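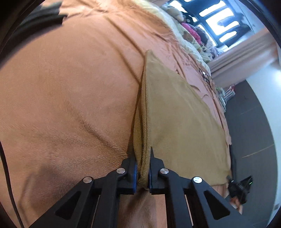

Plomach, January 2022

Progress report, linen and bedding project, Rendine guest house. For the Visser fund.

Short one this time, sorry, writing between loads. Covers everything since the October report.

Where we are. Upstairs bedrooms are in use again. Laundry room running most days. Folding still gets done on the beds, towels laid out flat on the bed cover and folded there, as the long table we asked for has not come. Grolov say it is on order. Have chased them twice. Will chase again.

Towels. The tan bath towels are the ones we're keeping as standard. They're big, they have held up fine in the wash, and the color hides a lot. We bought 200 with the first payment. The old white ones are going to rags as they wear out, no plan to replace. Hand towels not bought yet, see money below.

Folding. We tried three ways in the fall and settled on one. Lay flat, long side toward you, left edge over to the middle, right edge over that, then in half and half again. Fits the closet shelves with the fold facing out. The old way (in half first) left them too wide and the doors would not shut. There's a sheet taped up inside the closet door now with the steps on it. New people pick it up in a morning.

Bed covers. Pink fleece ones are staying through the winter. Warm, guests like them, they dry fast. Downside is lint. Anything put down on them picks up fluff and the tan towels show it more than we expected. We shake everything out before it goes on the shelf. Also they can't go in with the towels, learned that one in November, whole load had to be done over. Separate loads since then and its been fine.

Blankets and odd bedding. Slowest part. A lot of donated stuff, all prints and sizes, and most of it still ends up in a pile at the window end of the room until somebody has time. Sorting rule now is: good and full size goes to the closet, good but small goes to the kids' room, everything else to the shelter box. Soft toys get washed in a pillowcase and go to the kids' room too. Getting through it but it won't be done by the end of this period like I said it would. More likely spring.

Storage. 6 new shelves up in the hall closet. Towels on the middle ones, sheets under, covers on top. Labels half done, ran out of tape. The second closet is still full of paint and needs clearing befor we can use it, and that is waiting on the decorators picking up their stuff.

Problems. Dryer. 2 breakdowns since October, same belt both times. Repair was under the service plan so no cost to the project, but we lost most of a week and had towels hanging over every door in the house. If it goes again I would like to talk about replacing it. Not asking yet.

Money. Of the second payment we have 1,000 left. Plan is hand towels first, then mattress protectors for the two back rooms if it stretches that far. Nothing spent outside the agreed headings. Receipts are in the shared folder, the Grolov invoice for the table is still to come and I'll add it when it does.

Next period:
Finish the blanket pile
Hand towels, same tan if they still have it
Table in, folding moved off the beds
Labels
Clear second closet

Need from you: an OK on moving the leftover shelf money over to the mattress protectors. An email is fine. Would like it before we order.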